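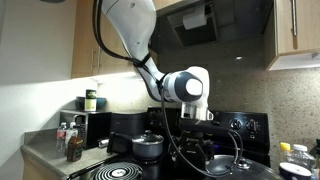

Tetside opens hand-guided teaching kit to outside labs from October

Tetside today said its Zernik teaching kit, used so far only by its own staff, will go out to paying customers in October. Price is $3799 per arm, software included. Arm not included.

Zernik lets a person show a robot arm a kitchen task in one of 2 ways – take hold of the wrist and move it through the job, or drive it from across the room with a handheld controller. Both kinds of demonstration are saved in the same format, so a team can mix them.

"People want to know which is better. Depends on the task," said Aušra Kütt, head of product at Tetside. "Lifting a lid, I'd do it by hand. Anything near a hot burner, give me the remote."

The company has recorded 2000 demonstrations in ordinary home kitchens, mostly stove and counter work. Lids, pans, bottles. Customers get the full set with thier license.

New in this release: a foot pedal to start and stop recording, an undo that drops the last few seconds of a bad take, and slower default speeds for first-time operators. Force feedback on the remote is still in testing and wont ship in October.

"We teach in a kitchen that people cook in. Nothing gets cleared away first," said Rajitha Karunaratne, who runs demonstrations for the company. "An operator is usually ok after one afternoon."

Liyanage will handle orders and repairs outside the US. Training sessions start Monday at the Stesex office, mornings only, places limited.

Press contact: Jarosław Szulc, Tetside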